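Pomwood Junior Swim Clinic: Your Questions

Which ages can join?
We take swimmers from 7 up to 12. If your child is right on the edge, drop us a note and we'll happily talk it through with you, because some kids are ready a little early and some would just have more fun waiting until next March!

Does my child need to know all four strokes?
Goodness, no. As long as they can manage one length of the pool without stopping (any stroke, any style, splashing welcome), they'll be fine. We sort everyone into lanes on the first morning. 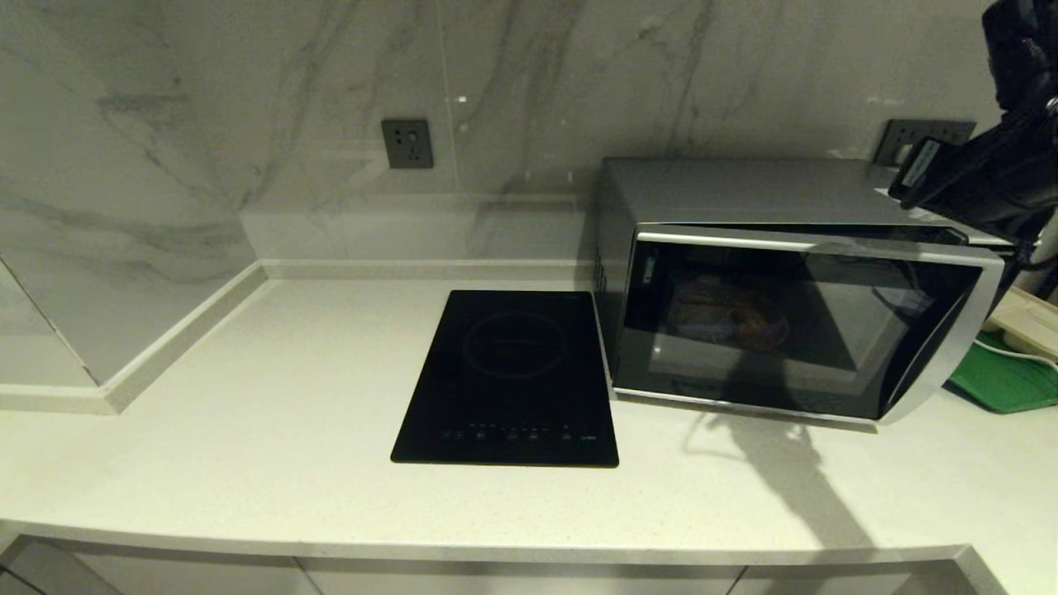 What should we pack?
Two towels, goggles, a cap, and a bigger lunch than you think you need. Swimming makes children hungry in a way that still surprises us every season, so please toss in an extra snack or two for the afternoon.

When are drop-off and pickup?
Doors open at 8:30 in the morning and we finish at 3. If you're running behind, call the front desk at the Kazmi Pool and we'll keep your swimmer company on the benches.

Can we get a refund?
Yes, in full, up to 5 days before the clinic starts. After that we can move your place to the next session at Cestis, and we do try to be kind about chickenpox and the like.

Related
Jillik Diving Days: Sign-Up Open
Choosing Goggles That Fit
Cestis Session: Lane Times
Parent Viewing Hours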